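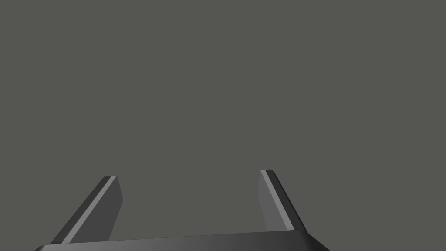
Source: Filley simulation set, wrist view. Courtesy of Hamex.

CHAPTER 6
Safe Practice in Simulated Robot Work

6.1 Why Simulation Needs Rules

A simulator removes the risk of injury. It does not remove the need for procedure. Settings chosen in a model are often copied into a real work cell, and a limit left out of the model is easily left out of the cell. For this reason the practices in this chapter apply to both.

The rules are drawn from the Lencho shop code, a set of 28 clauses edited by Shona Galbraith. Chapter 6 covers the 19 clauses that deal with grippers, doors and shared space. The remaining clauses concern power supply and are treated in Chapter 7.

A gripper must have a defined start state. In the Lencho code this is jaws open, nothing held, arm at rest. The state is checked before each run and written in the run log.

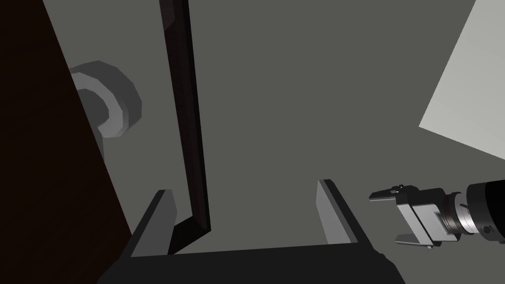
6.2 Doors, Handles and Fixed Parts

Any part that can swing or slide is to be listed by name, with its limits of travel. Fixed parts within reach of the arm are listed separately. A handle counts as a moving part, even when the door behind it is locked.

The approach path to a handle is planned with the jaws open. Contact force is capped before the first attempt — never after it. When one arm carries a tool, the other arm is kept clear of the tool's path, and both are treated as a single machine for the purpose of stopping.
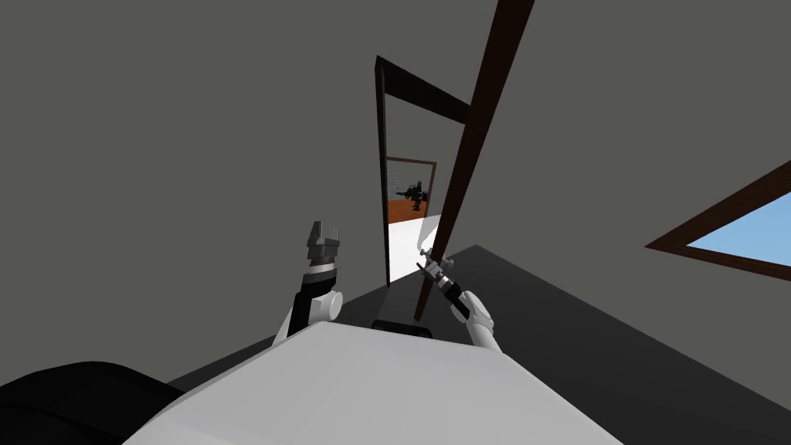
The same clause applies in doorways. A robot that works near an opening must account for whatever may be in the next room, including a second robot. Up to six trial runs may be made before the clearances are reviewed. Any change to the room model cancels the earlier review.

6.3 Views and Records

Each record names the view from which it was made. A wrist view shows the jaws well but may show little else, so it is not accepted as the only proof of a clear work area. The code asks for 2 views as a minimum.
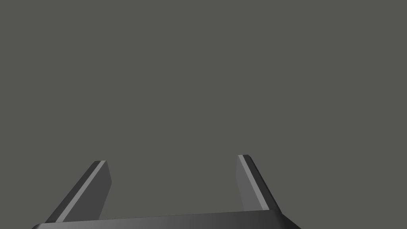
Figure 6.4 Wrist view with the jaws open and nothing between the fingers.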